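Ticket: Wrist camera view blocked by the new fingers, missed grasps on striped roll
Product: Vumby two-finger gripper, long black fingers
Compared with: Amato short fingers, same arm
Status: Open, waiting for vendor

Dear Wisside support,

We are comparing two sets of fingers in our test kitchen. With the Amato set the roll task is acceptable. With the Vumby set the grasp is good only when the roll points away from the wrist. If it is turned sideways, the detector loses it at the last part of the approach and the controller gives error 467.

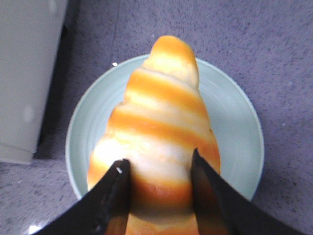 Submitted by Javiera Navarrete, test kitchen, 9:40

In this grasp the left finger touches a pale band and the right one a little higher, on an orange band. I would like to know if this difference comes from my mounting or if it is normal for these fingers.

What I tried already:
Closing force reduced to 14. No change.
Camera calibration done again, two times. No change.
Wait of 2000 ms before closing. Error comes later, but it comes.

The oven task has a different problem. When the gripper is near the door handle, the fingers hide part of it, and the handle position from the Musto vision node jumps.

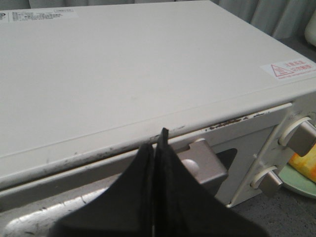 Closed fingers in front of the oven handle, wrist camera.

From farther back the detection is stable, up to 115 runs without a lost frame. I attach this view so you can compare how much the fingers cover. 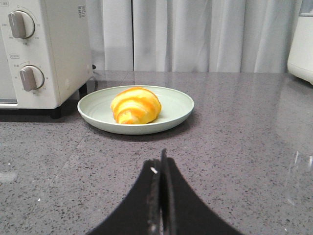

Plate and roll on the counter, gripper at bottom center.

My questions: is there a mask file for the long fingers? And can I move the camera bracket higher without losing the warranty?

Thank you in advance,
Javiera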